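Can It Do the Chores Yet? Final Report, Household Tasks Group
Wotcombe Technical College
January 29, 2023

1. What we asked

Our question was whether a robot can do ordinary housework yet. The short answer is that it depends how you feel about doors.

We picked three chores from the Betancur task list: carry a cup, wipe a counter, go through a door. All runs were done in the Lornwood simulator, where nothing breaks and the deposit is safe. The policy was trained on 477 demonstrations that our group recorded by hand in November, a month none of us remembers fondly.

2. The door

We had planned to treat the door as the warm-up. It took up more of the semester than the other two chores put together. The oak one with four frosted glass strips was the model we used most, in a narrow space with gray walls and a wood-effect floor. The only thing to grab on its edge is a small metallic fitting, and you try finding that from a steep angle.

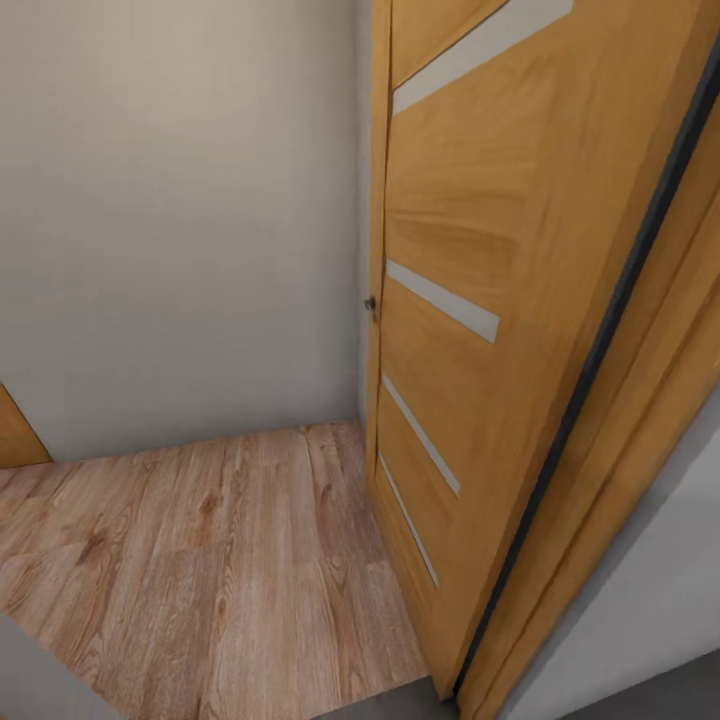

3. Results

We ran 260 door trials and counted 104 as successes, meaning the door ended up open and the robot ended up on the other side of it. In 119 of the failures the gripper closed on air next to the handle, then pulled with great confidence. The rest were collisions, mostly with the frame.

Cups went better. Wiping went best, though our scoring only checks that the sponge covered the counter - it has no opinion on whether the counter is clean.

4. What we would change

More demonstrations from low and sideways viewpoints. Also a real door, if the Geletti lab will lend us theirs. Until then our robot can be recommended to households with an open floor plan.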